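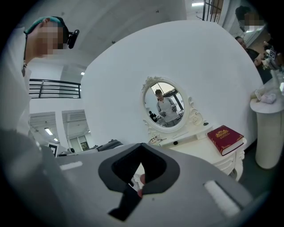 Teal cap and white long sleeves, May.

Oramel Community Laundry — common questions

Do I need to book?
Only for the big dryers. Washers are first come, first served.

What does a wash cost?
A regular load is $3. Doonas and sleeping bags go in the large machine at the Otby Street end, and the price is on the lid.

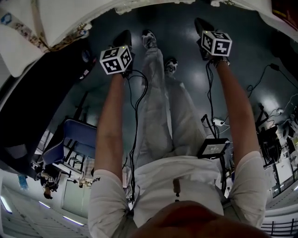
White short sleeves, silver band at the right wrist.

Can I use my own detergent?
Yes, liquid or powder. Please don't use dye in any machine.

How long do you keep lost property?
We hold it for 40 days. Describe the item to Azra Kadrić at the counter and tell her the colour — odd socks go in the tub by the door.

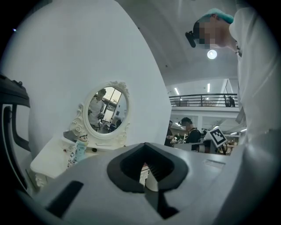 Shirts left on the hanging rail are kept for the same time, then go to the Gultberg op shop.

Where can I park?
Behind Kneževič Bakery, after 5 pm.

Last updated 3 August 2020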